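Kivevent: clothes rack and wash corner set

README, version of 2023-09-27

Kivevent is a collection of 2,033 images of small indoor spaces in which clothes are hung, taken down, folded and put away. This file covers one part of it, the wash corner set, which has 600 images. The other parts have their own files in the same folder.

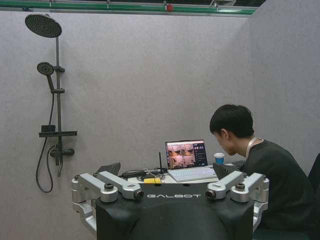
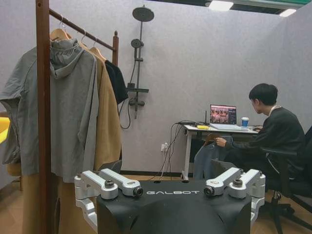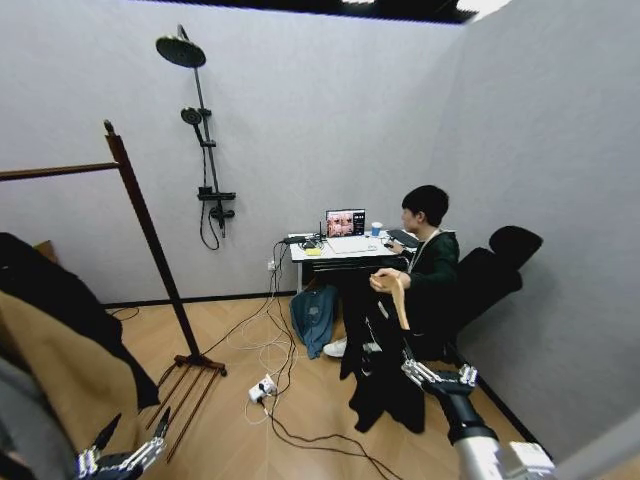
1. The room

The wash corner is a small space with pale grey walls. A black or dark grey shower fixture is mounted on the wall, with a round rain shower head at the top of a riser pipe. A handheld head, a mixer valve and a hose are fitted lower down. There is no label for running water in this set, and the shower is labelled as a fixed object only.

The floor is light wood-look flooring in a herringbone pattern. A small white desk stands against the back wall and is used as a work place, with a laptop, a keyboard and a black office chair. Cables run from the desk to the floor, where there is a white power strip. Cables and power strips share one label, "floor cable", and are marked wherever they can be made out.

2. The clothes rack

The rack is wooden, in a brown that looks redder or darker depending on the light. It has upright posts and a horizontal rail. Hangers are wooden with metal hooks. The rack is labelled in three parts: post, rail and base. If clothing covers a part completely, that part is left out.

Hangers are labelled one by one. A hanger with a garment on it gets the label "hanger, in use" and an empty one gets "hanger, free". Where only the hook shows above a coat, the hook is marked and the rest is not guessed.

3. The clothes

The garments in the second picture give a fair idea of what the labels have to deal with: a grey hooded jacket at the front, a long camel-tan coat behind it and a black garment further back. The tan coat can be seen on both sides of the jacket, so it is marked as two areas with one garment number.

Each garment has these fields:

garment_number: stays the same within a session
type: coat, jacket, shirt, trousers, other, unknown
colour: one main colour, in plain words
length: short, long, unknown
state: hung, held, laid over something, on the floor
hidden: none, part, most

"Unknown" is a proper answer. Dark clothes at the back of the rail are often given type "unknown", and this should not be treated as a mistake. Please don't fill them in from a neighbouring image unless the garment number is the same.

Garments worn by people are not given a number. They carry the label "worn" and nothing else. A strip of fabric held in the hand is "held" with type "other", unless it is clear what it belongs to.

4. Folders

images/ all images, numbered from the first session to the last
labels/ one text file for each image, same number
sessions/ notes on which garments were used
lists/ train, check and test lists

The test list has 100 images. No session appears in more than one list. If you make your own lists, keep to this, as the same coats come up again and again within a session.

5. Checking

Labels were drawn by one person and checked by a second. Where the two did not agree on a garment type, it was set to "unknown". After the June release, 20 label files were corrected, nearly all of them for hangers marked as free when a dark garment was hanging from them. The corrected files have the same names as before, so older copies should be deleted first.

6. Known gaps

Shoes and bags are labelled only as "other item".
There are no drying racks in this part. See the Mridha part for those.
Paper cups and other small things on the desk are not labelled.
Pale walls and pale clothes can be hard to tell apart at the edges.
Long garments that reach below the bottom of an image are given length "long" even if the hem can't be seen.

7. Related parts

Staltex: folded clothes on shelves and beds.
Mridha: drying racks and laundry lines.
Clestidska: hallway hooks, coats and umbrellas.

The garment fields are the same in all of them. The hanger labels are used here and in Clestidska only.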